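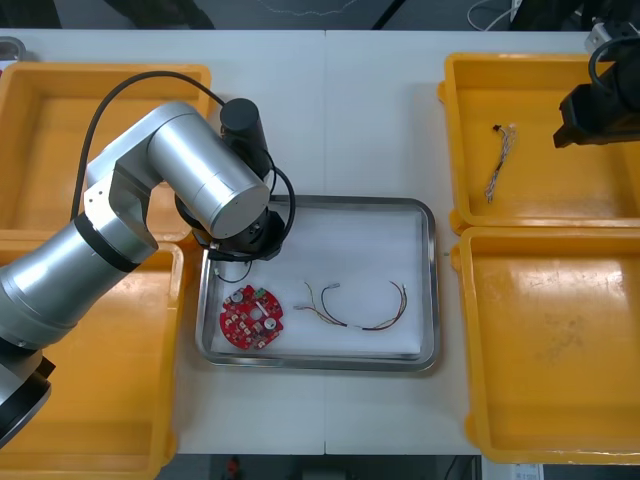

**Kurenville Evening Drawing, Handout 2: Grays, whites, and why your metal looks like cement**

Okay, so last week's homework. I loved the spoons! I really did. But a lot of you handed me spoons made of cement, and I'd like to spend this session on that, because everybody gets stuck there and it's very fixable. (I was stuck there for years. My old teacher, Tuulikki Leinonen, used to tap my drawings with the end of her brush and say "sidewalk" and then walk off.)

Bring for this session:

- your 2B and 6B pencils, plus something hard like a 2H
- a kneaded eraser
- the gray Davell paper from the supply list, or any mid-gray paper you like
- one white pencil, and please sharpen it before class
- a piece of scrap card with a little square hole cut in it

## Value first

Value just means how light or dark something is. We've been using a scale of nine steps, with 1 as the white of the paper and 9 as the blackest your 6B will go. If you missed the first class, the scale is on page 33 of the course packet and you should make your own before you read any further. It takes ten minutes and it's boring and I make everyone do it anyway.

When we look at a thing, we think of its color by name: the mug is white, the fork is silver. Then we draw the name. The white mug stays blank paper all the way around and the fork gets one even gray from handle to tip. But a white mug in a dim kitchen can easily sit at 4 or 5 on its shadow side, and that same mug by the window is nearly a 1. You've got to look at the patch and forget the mug. That's what the scrap card is for: hold it at arm's length, close one eye, and compare what's in the hole with your scale.

Deisy Cuervo asked me in class whether it's cheating to use the card. No! Use it until you're sick of it.

## Metal 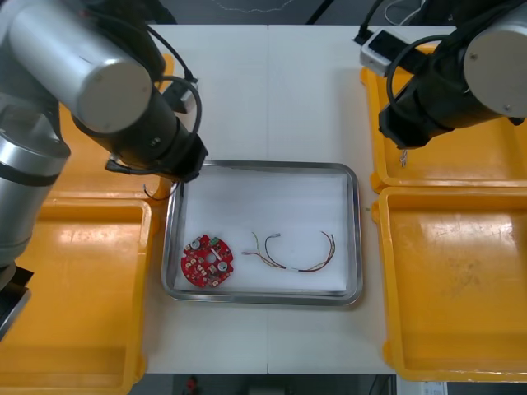 Brushed metal and polished metal want two different kinds of marks, and mixing them up is where most of the cement comes from. Polished metal has hard edges inside it, dark jammed right up next to light, with hardly anything in between. Brushed metal smears all that out, so you get long soft bands that follow the form. Take the brushed silver cylinder down the left side: I'd lay it in with long strokes running the length of it, keep every change soft, and save my one crisp edge for the dark band that rings it near the middle. A ring like that is a gift, by the way, since it goes around the form and tells your viewer it's a tube before you've shaded a thing. Ellipses, people. We did them for a reason.

Three things I kept writing on your spoons:

1. **Push your darks.** If the darkest thing in your metal is a 5, it'll look like clay. Somewhere there's an 8. Go find it.
2. **Your highlight is too big.** Squint. Most of them shrink down to a sliver.
3. **Stop smudging with your finger.** Your finger has one setting, and it's mush.

## White on white

Now the harder one. White things sitting on white things! Students panic and draw an outline around everything. Arnulfo Muñoz had a nice way out of this on his eggshell drawing, where he drew only the shadow underneath and let the top edge of the egg vanish into the paper. Your eye fills it in. Try it.
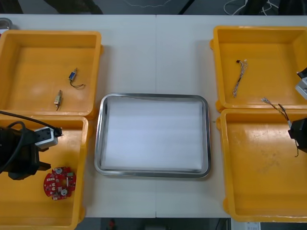
*White foam padding inside a steel tray, on a white tabletop. Ask yourself how many different whites you'd need.*

If you're on gray paper, hold the white pencil back till the last few minutes. The paper is doing your middle values for you, free of charge, and once you've scrubbed white over half of it you've got nothing left to go up to. My rule at home is that if the white pencil has gone dull, I started too soon.

Texture is the other thing that separates one white from another. Faint streaks, a bit of weave, a few pinholes. You only need a hint of it and you want it where light turns into shadow, because that's where texture shows best in real life too. Leave the brightest part alone.

## A word on color (just a word)

We don't start color until July, but Nayeli Pacheco brought up yellow, so quickly: yellow is sneaky. It's so bright as a color that we assume it's pale all over, and then its shadow side turns out to be a brownish thing much darker than we'd guess. In pencil, a yellow object needs proper shading like anything else. Photograph it and switch the photo to black and white if you don't believe me. 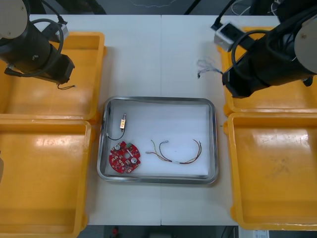
*Yellow trays, white table, steel in the middle: three light values to pull apart in pencil.*

## Homework

One metal thing and one white thing, together, on gray paper. Use one lamp, from the side, and turn the ceiling light off. Do four tiny thumbnails first (matchbook size, five minutes each) and bring those along as well, I'm nosy. Brayan Puma, you're excused from thumbnails as you did twelve last time.

Reading is page 128 in the packet, the bit on lost edges. Skip the exercise at the bottom, it has a typo in it and I haven't fixed it yet.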